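Ollico board told to look harder at late payment

February 2, 2018

Directors at Ollico should take personal responsibility for how quickly the company pays its small suppliers, according to a review released this morning.

The review, commissioned by the packaging and catering supply group last year after complaints from contractors, found payment terms had drifted well past what was written in the contracts. In some divisions invoices sat unapproved for weeks with no one assigned to them. Suppliers who rang to chase money were passed between offices.

Ollico has 4,000 staff and buys from 681 small businesses across Australia. The company accepted the findings in full and said changes would start in March.

The main recommendation is blunt. Put one director in charge of payment practice, publish the figures twice a year, and tie part of the executive bonus to them. At present bonuses at Ollico are linked to cash held at the end of each quarter, which the reviewers say gave managers a reason to sit on bills.

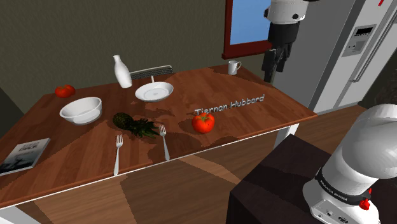
The reviewers also want the standard payment term cut to 20 days for any supplier with fewer than seven employees. Bigger suppliers would stay on existing terms for now. A proposal to pay interest automatically on overdue invoices was watered down to a "strong expectation", and that is already drawing fire.

Komby, a trade group for small manufacturers and food businesses, said it welcomed the report but the interest question was the one its members cared about most. A right to interest you have to ask for is a right most small operators will never use, it said in a statement. They don't want to lose the account.

The group wants automatic interest written into every new contract. It said it would raise the matter with the Ollico board before the annual meeting.

Other large buyers will be watching. Several have signed up to voluntary payment codes in the past few years, with mixed results, and critics say the codes have no teeth. Signing is easy, reporting is patchy, and a company that misses its own target usually faces nothing worse than an awkward paragraph in the annual report.

Chantharasri, the advisory firm that carried out the review, said the trouble at Ollico was cultural as much as anything to do with systems. Staff in accounts knew invoices were going out late. Few felt it was their place to say so, and those who did weren't told what happened next. Minutes of board meetings show supplier payment was discussed once in the period covered by the review, under other business.

It found no evidence that directors had ordered payments to be held back. It did find that they had not asked.

Among the smaller recomendations: a single phone line for suppliers, plain-language remittance advice, and a rule that disputed items be split out so the rest of the invoice can be paid on time. At the moment a query over one line can hold up the whole bill.
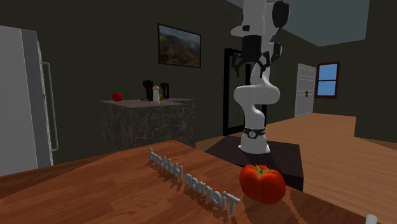 A tomato beside raised lettering on a wooden tabletop.

Ollico said the phone line would be running first, with the new invoice rules to follow once staff had been trained. It would not say whether any executive had lost bonus over the findings. Asked if suppliers already out of pocket would be compensated, the company said claims would be looked at case by case.

The appointment of a director for payment practice needs board sign-off. That is expected next month, along with a revised bonus scheme. Shareholders will get a vote on the scheme but it's advisory only.

Cuvuvus, a fund manager with a holding in the company, said it backed the changes and would vote against any pay plan that kept the cash target in its current form. It has asked for the first set of payment figures to be independantly checked, and for the full review to be published. Only a summary has been put out so far, with the division-by-division results removed.

Ollico said the fuller version contained commercially sensitive material. Komby said its members would like to see it anyway, names of suppliers blacked out if need be.

The reviewers will go back in a year to see what's been done. Their follow-up report will go to the board and, under the terms agreed with the company, a summary will be made available to suppliers at the same time.

Small businesses with an overdue Ollico invoice are being told to keep copies of all correspondance and lodge a written query with the division that placed the order. Existing queries do not need to be lodged again.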